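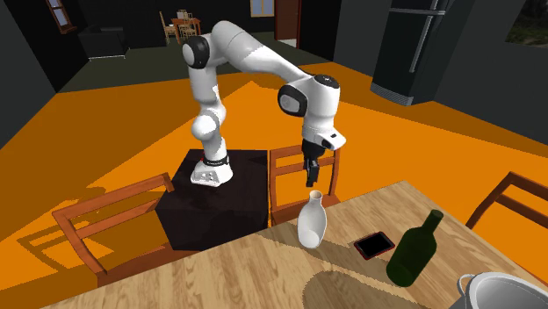 Rapport d'avancement n° 3 -- page 1

Programme Ernis : réfection du réseau d'eau des quartiers hauts
À l'attention de Paloma Ferreira, Fondation Gallagher

La période couverte va de janvier à avril. Les travaux ont porté sur la rue du Lavoir et la montée des Tanneurs, où 549 mètres de conduite en fonte grise ont été remplacés. Les branchements des riverains ont été repris dans la foulée, soit 36 raccordements, tous équipés d'un nouveau compteur.

Le chantier a pris du retard en février. L'entreprise Driltance a rencontré un banc rocheux au droit de l'ancienne école, non signalé dans l'étude de sol, et le terrassement a dû être poursuivi au brise-roche. Otis Crenshaw, conducteur de travaux, a réorganisé les équipes et une partie du retard est rattrapée. Il reste neuf jours de décalage sur le planning initial.

Recherche de fuites
La campagne d'écoute nocturne s'est déroulée entre 1 h et 4 h du matin, secteur par secteur. Deux fuites importantes ont été localisées sous la place du marché et réparées. Une troisième, près du réservoir, est suspectée mais pas encore confirmée. Tobias Mahmoud reprendra les mesures quand la vanne de sectionnement aura été changée; la pièce est commandée.

Budget
À fin avril, 85 % de l'enveloppe de la tranche 1 est engagée. Le surcoût lié au rocher est absorbé par le poste « aléas », qui se trouve de ce fait presque épuisé. Nous demandons l'autorisation d'y reporter le reliquat du poste « signalisation » -- la demande écrite de Leilani Halvorsen est jointe en annexe B.

Suite des travaux
La tranche 2 commence en mai par le chemin des Vignes, en diamètre 125. L'accord du propriétaire de la parcelle haute manque toujours. Anjani Subramaniam le rencontre prochainement et vous tiendra informée. Sans réponse avant juin, le tracé passera par l'accotement communal.

Documents récents
Rapport d'avancement n° 2
Étude de sol, quartiers hauts
Compte rendu de la réunion des riverains
Annexe B : demande de report de crédits
Dossier Nonex : télérelève des compteurs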